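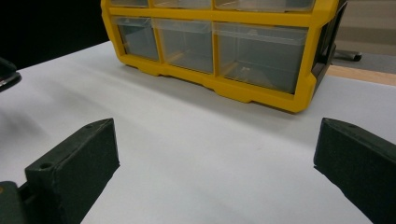 Sérgio Moreira sostiene que la restauración de «Clernbridge» debió conservar el grano original, y esta redacción comparte en parte su reparo. La edición doméstica publicada en abril por Savent ofrece el largometraje de 84 minutos en una copia limpia, de contraste firme, aunque algo suavizada en los interiores nocturnos.

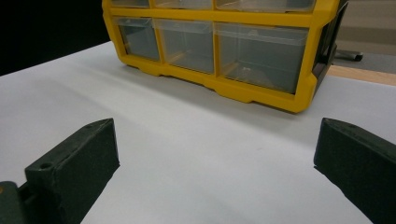

El sonido monoaural se presenta sin alteraciones. El segundo disco reúne 3 cortometrajes de Okeke -- inéditos hasta ahora en formato doméstico -- y un folleto de 100 páginas. Se recomienda su adquisición a filmotecas y bibliotecas.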